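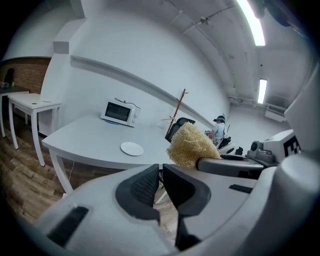
Conformal coating before or after functional test?
Shufen Pan
We build a small control board, 30 per batch. Our assembler, Murkard, wants to coat before the final test. Is that normal?

Cruickshank
Test first, then coat. Rework under acrylic is slow – you have to strip it, fix the joint and coat again. We had 13 boards to redo in December.
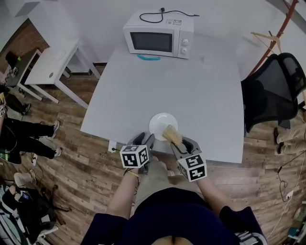 Mask the connectors too, and run a short power-on check after the coating cures.

irkus1979
depends on the coating. ask them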